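May 26, 2026
by @plalleyputters

Right, the little Orville is home and I'm still buzzing, so have a thread. 1,826 kilometres on a small-wheeled commuter bike with a luggage rack and a seat like a park bench. I loved nearly all of it!

A few of you asked why I didn't just take the big bike. Mostly I wanted to look at things. At 80 you can read the signs on farm gates, smell the bakeries and wave at cows. On the big bike I get there early and remember the servos.

Left Plalley before the sun was properly up, in fog, with my wet weather pants on over my jeans. The first hill was the one I'd been dreading. Third gear, flat on the tank like a racer, one truck behind me being very patient (thank you, truck). Over the top and then down the other side with the valley all lit up.
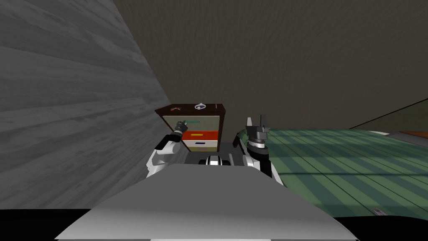 Anyway, after that hill I stopped worrying about hills. You drop a gear, keep left where there's room, and let people past when you can. The engine is so happy being revved that it took me a day to stop feeling guilty about it.

Luggage: one soft bag on the rack, one small bag between my knees. The rack bolts were the only thing that came loose all trip. I'd put thread locker on the front pair and then got distracted by lunch, so that's on me. Tightened them in a caravan park with a borrowed spanner and they haven't budged.

The tyres are the Lacerdas I fitted in March. Great in the wet, a bit nervous on grooved concrete, very quiet. The rear has squared off slightly down the middle from all the straight roads, but there's plenty of tread left. I'd buy them again.

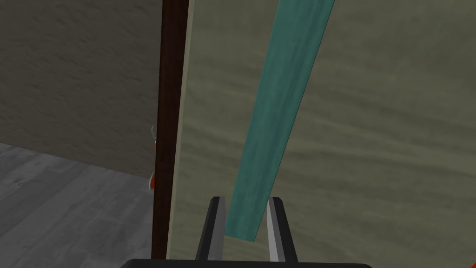

FUEL, FOR THE NUMBERS PEOPLE

Best tank was 167 kilometres before the gauge started blinking, and that was with a tailwind and me behaving myself. Worst was the day into the headwind along the coast, when I chickened out and filled up at every town. Filling up costs less than a sandwich so I really didn't mind.

The gauge is the one thing I'd change. It sits on full for ages, has a little think, then drops to half between one roundabout and the next. After a couple of days I ignored it and went by the trip meter.

Navigation was the Uris app on my old phone, one earbud in, screen off to save the battery. The "avoid motorways" setting is brilliant. It did send me down a gravel road once, about which more in a sec, but it also found me a river crossing by ferry that I had no idea existed. Me, a ute full of hay and a very calm dog.

The gravel: almost 18 kilometres of it, corrugated. Small wheels do not enjoy corrugations. I stood up on the pegs, picked the smoothest bit (usually the far edge) and sang so my teeth wouldn't rattle. Didn't fall off! Lost one screw out of the number plate holder. 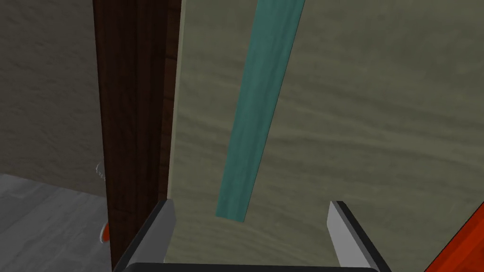 TWO WHEELS > SMALL BIKES > JOBS

Jobs now it's back: oil change, chain clean and adjust, new number plate screw, and a proper look at the front brake pads. It was getting a bit squeaky coming down through the hills and I'd like to know why before I do anything silly.

Also a wash. There's so much bug on the headlight that I think it's costing me range at night. I might wait for a warm afternoon and do it slowly with a bucket and the radio on.

Someone asked about comfort. The seat was fine for the first two hours every day and then it was a plank. Getting off for eight minutes every hour fixed it. Walk about, eat an apple, look at whatever the town has a statue of.

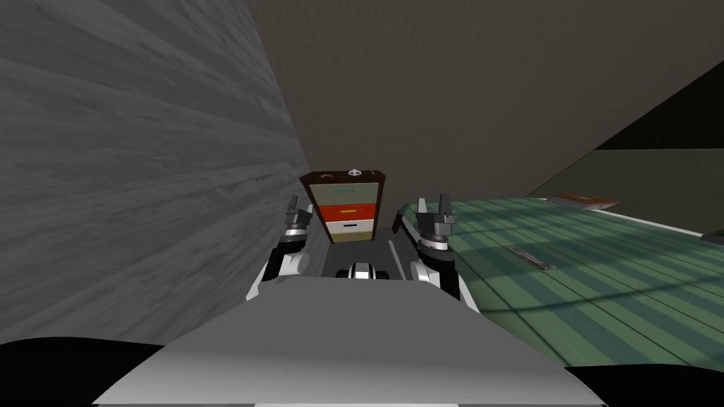

The side covers are getting painted next, and I've been going round in circles on colours. Factory silver is practical, but it makes the bike look like a kitchen appliance, and I want something you can spot in a crowded car park. Currently very taken with that little chest of drawers: pale sage green up top, then bright orange-red underneath with a yellow handle. Sage for the covers, orange-red for the rack, maybe a lick of yellow on the grab rail? Tell me if I've gone too far.

If you've used rattle cans on plastic side covers, please tell me which primer. I've read so many opinions on this and they all disagree with each other.

Next trip is inland, once it cools down a bit. I'll do the seat first. Sheepskin or gel pad? Replies open, go for it.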